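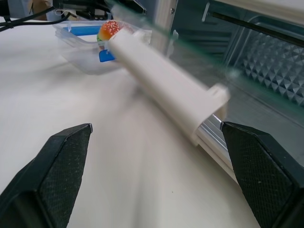 Photo: Clendum

Progress report to Astosance, 13 August 2019
Household Food Storage Program, Nurkgate

The grant period is now at its midpoint. Of the 100 households named in the agreement, 50 have finished the first course on safe storage and labeling of leftovers. A further 15 are enrolled for September.

Spending remains within the approved budget. Printing costs rose when the handbook was reset in larger type - a change requested by families at the first session - and the difference was met from the travel line.

Kurtuluş continues to supply the teaching kitchen under the existing terms. The lease has 9 months left to run, and renewal talks have started.

One item is behind schedule. The follow-up survey has not been sent, pending approval of the revised consent form. Clendum asks that its due date be moved to the end of the next reporting period.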